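8 December 2022, late

Council runoff night in Goscombe and I still don't have a result. Typing this with the county page open in the other window, refreshing like an idiot.

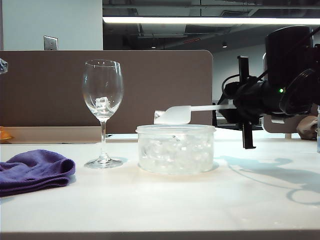

Last number they posted was at ten past nine. Lidia up by 41. The Lidia list I mean, the slate, they never put the full name on anything, not even the ballot. Then nothing. The page says "updating" and has said so for two hours.

Turnout bad again. A little over 3000 votes in the first round back in September and I'd bet on fewer tonight. Rain all afternoon. My own polling place had more workers than voters when I went in at lunch, and the machine jammed on the lady ahead of me so we all stood there dripping.

What's missing — all of Plastthorpe, plus the mail ballots. Plastthorpe went for the other side by a mile in the first round, so 41 is no kind of cushion. Somebody on the neighborhood board says 400 mail ballots are still sitting in a tray because the signatures have to be checked by hand. No source given. Might be true, might be somebody's cousin. The clerk's office isn't picking up.

And of course the Szilágyi people already declared victory. Big post at 9:30, balloons and everything, "the voters have spoken". Which voters? Half of them haven't been counted. I looked at their numbers and they just added the Plastthorpe vote from September as if it was in. Wrote a reply, deleted it. Wrote another one, deleted that too. Good.

The bus depot thing is what this is really about for me. If Szilágyi Properties gets the land swap through, the depot goes out past the ring road and I'm looking at two transfers to get to work. Went to 5 meetings on it this year. Got to speak at one, and they cut my mic off right at the part about the lease. Still mad.

Should of gone to bed an hour ago. Dishes not done. Early shift tomorrow and no clean shirt, so laundry goes in now or I wear the green one.

11:20 — page moved! Only the timestamp though. Same numbers.

11:45 — Two Plastthorpe precincts in. Lead is down to 5. Feel a bit sick. Teh last precinct there is the big one with the apartments, could go either way, new people in there since spring and I have no idea how they vote.

12:10 — they've stopped for the night. Notice says counting resumes in the morning, doesn't say what time. Laptop off. Shirt's in the dryer.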